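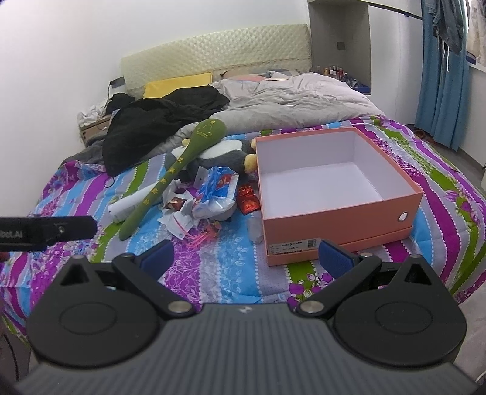
4. 침구 건조기 Vumby 설치와 첫 사용

1) 박스에서 본체, 호스, 노즐 꺼내기. 보호 테이프 전부 제거.
2) 본체는 침대 옆 바닥에. 벽에서 10 cm 이상 띄울 것.
3) 호스를 본체 앞쪽 구멍에 끼우고 오른쪽으로 돌림. 딸깍 소리 확인.
4) 침대 위 물건 치우기. 과자 봉지, 인형, 머리끈, 옷 등. 이불 속도 한번 더 확인.

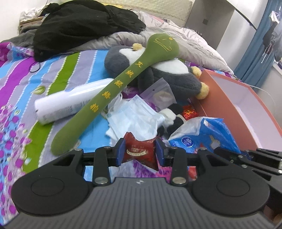
그림 4-2. 건조 전에 치울 것: 과자 봉지, 봉제 인형

5) 노즐을 이불과 매트리스 사이에 넣기. 이불로 노즐 전체를 덮되 본체는 덮지 말것.
6) 전원 켜고 모드 선택. 여름 이불은 2번, 겨울 이불은 5번.
7) 끝나면 송풍으로 자동 전환됨. 멈출 때까지 플러그 뽑지 마세요.

주의: 비닐 포장지는 열에 녹아 붙을 수 있음. 꼭 빼고 시작.
주의: 작동중 이불 속에 들어가지 말 것. 어린이, 반려동물도 마찬가지.
참고: 전기요와 같이 쓰면 안 됩니다. 전기요 먼저 걷어내기.
참고: 표시창에 44가 뜨면 흡입구 막힘. 전원 끄고 필터 먼지 털어낸뒤 다시 켜기. 계속 뜨면 Redach 서비스 창구로 문의.

필터 청소는 5장 참조.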